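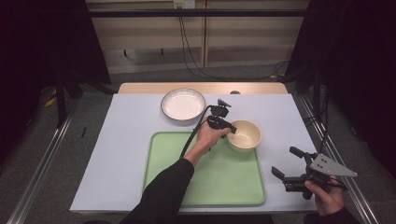
I had been looking forward to the open day at Urkisham since October, and I got there so early that they were still putting out the coffee. (It was good coffee. I had 2 cups before anybody had switched anything on.)

If you've never heard of them, they're a small outfit that teaches robots ordinary household jobs, and the part I wanted to see was the teaching. I'd pictured somebody typing in a dark room. What you get is a person standing at a table with a gripper in each hand, doing a chore over and over! The grippers record how the hands move, and later on a robot arm learns from all those recordings. Štefánia Hrnčiar was running the table and she talked the whole time, which I loved, because she would break off in the middle of a sentence to get a bowl exactly where she wanted it and then pick up the same sentence again.

The chore was clearing dishes: bowl, tray, plate. She says one task needs 300 good runs before they bother training on it, and the big dish set they're putting together, which they call Plitura, is going to have 2000. I asked if she got bored. She said she gets bored for the first twenty minutes and then starts noticing things, like how she always goes for the near side of a bowl when she's tired.

Then they let us try. Oh, it's hard! You squeeze, the jaws close, and your brain keeps insisting that your fingertips are out there at the end, and they're not. My first bowl went over on its side. My second I got up and then had no idea how to put down. The man after me, Branislav, said he'd been a waiter for years, and he set his down without a sound, and we all clapped.

After lunch Malcolm Fairclough showed us the other half, an arm they've named Perkano, working from recordings made last spring. It picked up a bowl, stopped for a good long while (I was holding my breath), and put it on the tray a little crooked. Next try it missed completely and closed on air. Malcolm just reset it and kept answering questions, and I liked that they showed us the misses along with the rest. A kid near the front wanted to know if it could do spoons. Not yet, spoons are awful, he said.

I stayed until they started stacking chairs, and I came home and tried to empty my own dishwasher with two pairs of salad tongs. One mug down so far. They're doing another open day in the spring and I've already put my name on the list, so if anybody local wants to share a ride, leave me a comment.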